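Bovmont House Residents' Association
Minutes of the meeting held in January 2026

1. Minutes of the December meeting
Agreed without amendment.

2. Attic rooms
The El-Sayed report on the top floor was received. It recommends new seals to the roof windows and no change to the sloped ceilings.

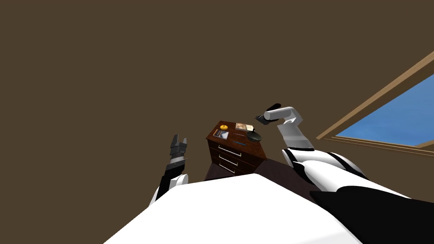 Attic room: roof window and nightstand.

The meeting accepted the report. Bedico is to be asked for a price for the seals, with fitting shown separately.

3. Bin store
The lock has failed again. A replacement costs 454 pounds including 13 keys -- one per flat. Approved.

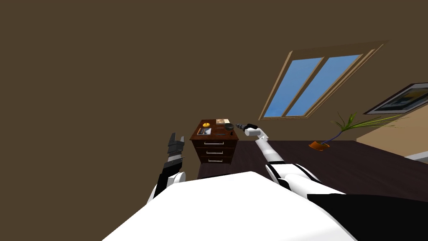 Residents are reminded that cardboard must be flattened. Hundoner will not collect bags left beside the bins.

4. Stair lighting
Two fittings on the second landing are out. The timer is set too short for anyone carrying shopping and will be lengthened.

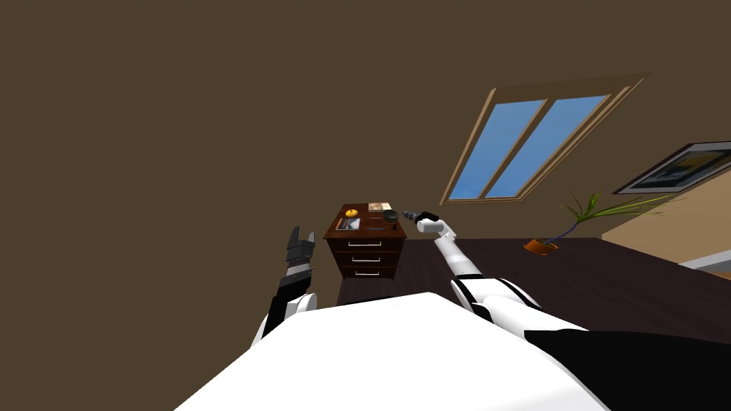

The request for a light over the rear door was deferred until the wiring has been tested.

5. Service charge
No change proposed. Two accounts remain in arrears -- letters to be sent.

6. Any other business
Bicycles are not to be chained to the front railings.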